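Sunday, late, feet up

What a good day. I went over to the hall at Draltovthorpe straight after breakfast and did not get home until the light was gone, and I would happily go back and do the whole thing again tomorrow. My knees say otherwise, but they can be ignored until morning.

I had been fretting over the floor all week. Gray floors look as though they'll hide everything and they hide nothing, least of all chair scuffs and that fine dust that comes in on everyone's shoes. The old string mop only pushed it around. So I bought the flat mop at Fuchs on the way home Friday, the teal one, and oh, it glides! I did the long stretch by the window first, then back along the wall, turning the head sideways to get into the corners. You wring it with a little slider and keep going. I changed the bucket 4 times, and the last one was still light enough that I could see the bottom of it.

Then the table. I have a soft spot for that table. The top has such a warm brown grain, and under the lights it practically glows once you get the sticky patches off. Somebody had put a mug down hot and there was a pale ring near the end, which I worked at with a bit of oil and a rag (mayonnaise is what my aunt swore by, but I wasn't going to start the day smelling of sandwiches). It's mostly gone. I went with the grain, end to end, then buffed with the dry cloth until my arm gave out. Must remember to buy more of the oil, there's only a finger left in the bottle.

The lights I didn't touch, except to look up at them a great deal. I like that ceiling more every time - white corrugated panels, white beams running off toward the far end, the long fluorescent fittings and then those round spotlights. It could be a boat shed or a dance hall. I keep thinking how it would look with paper streamers along the beams, though I'd need a much taller ladder and a braver person on it.

I left the mop leaning on the tall white machine, the one with the dark diagonal stripe, and meant to put it away properly in the cupboard.
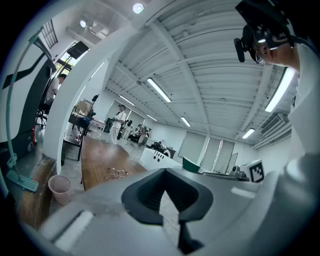

Graham Hulme said a flat mop should never be left standing on its head, that the pad takes a bend and you get streaks ever after, and that at Katby they hang theirs from a hook by the loop at the top of the handle. I said I'd only just bought it. He said all the more reason. He's right, of course, and a hook costs next to nothing, so that goes on the list too. I might put in two, one for the broom.

We talked a while about the big white column or arch as well. I'm for leaving it exactly as it is. It curves so beautifully, and it splits the room in two without shutting anything off. Graham would like a shelf next to it for the lost things. Scarves, pens, the umbrella that has lived there since January. And glasses! There was a pair on the table again, gold wire ones with round lenses, lovely things. I have a feeling I could open a shop.

Lunch was the Malidari flatbread, the rest of the cheese, and a pear that had gone a bit too soft in my bag. Ate it on the step with my shoes off. Then the window, which has all those small panes, so it takes forever, but it's the kind of job where you can see yourself getting on. Newspaper and vinegar, same as always. I do the inside up and down and the outside side to side, so if there's a smear I know which face it's on. Thaddäus Steiner taught me that one years ago and I still feel clever every time.

Did the supply count before locking up, because I'd promised it. Paper towels fine. Trash bags low. Paper cups, 179, and the sheet says 180, so I have drunk one cup of water on the hall's account and written it down. Set the kitchen timer for 20 minutes at the end to do only the fiddly stuff: light switches, door handles, the stand under the monitor. It rang while I was on the last handle and I was ridiculously pleased.

For next time: hook, table oil, trash bags, a second pad for the mop so one can be in the wash. Ask about the shelf. Bring a better pear.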